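Before You Buy the Arm, Buy the Table
Household and workshop notes, by Nelli Lahtinen

Every reader who writes to me about getting a robot for the workshop or the kitchen has already picked the robot. Very few have picked the furniture it will be putting things on. So, a few tips on the dull half of the budget.

Price the hand on its own line. Sellers love one big number. Ask what a replacement hand costs and how long it takes to arrive, then ask again in writing. Zolton quoted me a price for the machine by lunchtime and a price for fingers in April.

Set aside money for cables. My first Skostus order had 2 spare leads in it, and I thought I was being extravagant. Buy more, and buy them longer than the drawing says.

Don't splurge on props. A plain white desk, a small cabinet with a drawer and a piece of fruit will keep a very expensive machine occupied for longer than you'd like.
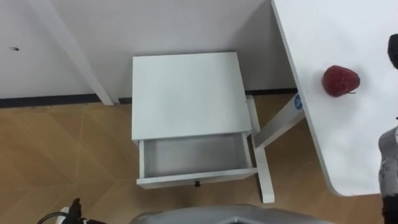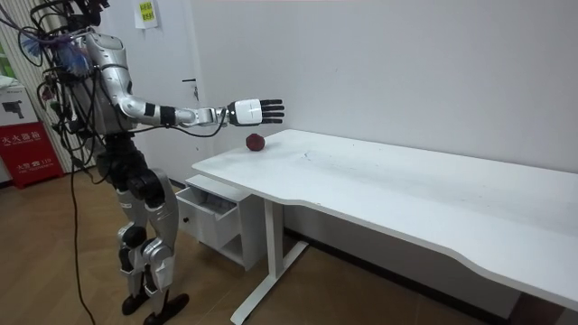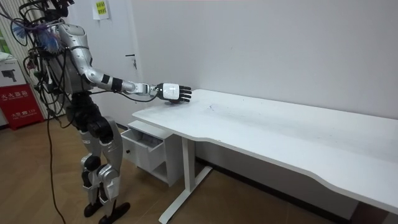 Desk, open drawer, robot. The strawberry is in the first picture and the apple in the second.

Measure with the drawers open. A cabinet that tucks in nicely when shut is a different size with the drawer out, and a machine with feet needs somewhere to put them. I add 80 cm in front of anything that opens. Macario Cárdenas, who fits out workshops and has strong feelings about mine, adds 100 and says I'll come around.

Think about floors early. A cable trailing over planks is one more thing to step on, for you and for it. Decide where it runs before the furniture goes in.

Get the support contract in hours. Werkier sells theirs by the "incident," a word that can be stretched over a whole afternoon or snapped shut after one phone call. Cortés will sell you hours if you ask twice.

Last, keep $200 back for things you forgot. Mine went on a power strip, felt pads and a second, duller desk. Fruit comes out of the grocery money.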